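Section 3. Preparing the Skollport board for a student team

Before you begin, check that each team has one Skollport board, one data cable and one laptop with the Cosance editor already installed. The editor needs 473 MB of free disk space. If the laptop belongs to the college, please ask for installation rights before Monday, as this can take a day.

1. Connect the board to the laptop. The green lamp blinks for 19 seconds and then stays on.

2. Open Cosance and choose Devices, then Add New. Type the board number which is printed on the card in the box.

3. Choose the team name from the list. If the name is missing, the team is not yet registered. See Section 2.

Note: One board can belong to only one team. When you move a board to another team, the old programs are deleted from it.

4. Press Send Test Program. The editor shows the word Ready when the transfer is complete.

Caution: Do not pull out the cable during the transfer. A board which was interrupted must be reset with the small button on the back side, and you must start again from step 2.

The wireless connection can be used after the first transfer by cable. It works on port 2295, and many school networks have this port closed. In such a case, the teams can continue to work by cable for the whole challenge.

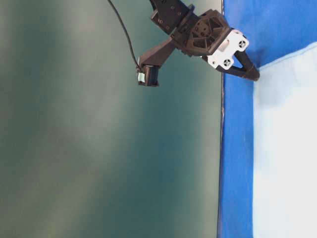
5. Set the time limit. Go to Challenge, then Schedule, and enter the end time. After this time the teams can open their projects, but cannot change them.

6. Save a copy of the settings. The file is small, nearly 378 KB, and can be loaded again for the next group.

For questions on this section, write to Merike Rebane. For replacement boards and cables, write to Uldis Eglītis.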